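Karetti

A small helper for keeping your environment variables in order

Hello, and thank you for stopping by. Karetti is a little command line tool that reads your PATH, shows it to you one entry per line, and lets you tidy it up without having to squint at one enormous string in a tiny box. I started it on a Monday evening after breaking my own laptop for the second time in a month, and it has grown a bit since then, mostly thanks to Chinyere Mohammed, who wrote the whole of the backup part and was very patient with my questions.

Getting it

Unzip the release wherever you like to keep your tools (mine live in C:\tools\karetti, but please suit yourself), then open a new terminal in that folder and type

karetti list

You should see your entries numbered from the top. Folders that no longer exist have a question mark next to them, and doubles are marked with a plus. My own list had almost 200 entries when I first ran it, so don't feel bad about yours!

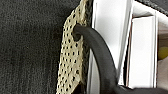

To take an entry out, use karetti drop followed by its number, for instance karetti drop 9. Nothing is saved until you run karetti write, and a copy of the old value goes into the backups folder first. It keeps the last four copies. If you want to go back, karetti undo puts the newest one in place, and you can run it again to step back further.

Terminals that are already open will carry on using the old value, so do close them and start a fresh one before you decide it hasn't worked (I still forget this).

Known troubles

Entries with a semicolon inside quotes are split in the wrong place. Hussam Obeidat has a fix on the trarnell branch, which needs testing on older machines.

The undo command doesn't yet cover system variables, only your user ones.

Colours look rather odd on a light background. Use --plain for now.

Thanks

To Lucero Correa for the Spanish messages, and to Obinna Effiong for reporting the semicolon bug so clearly. Patches are very welcome, however small, and so are spelling corrections to this file.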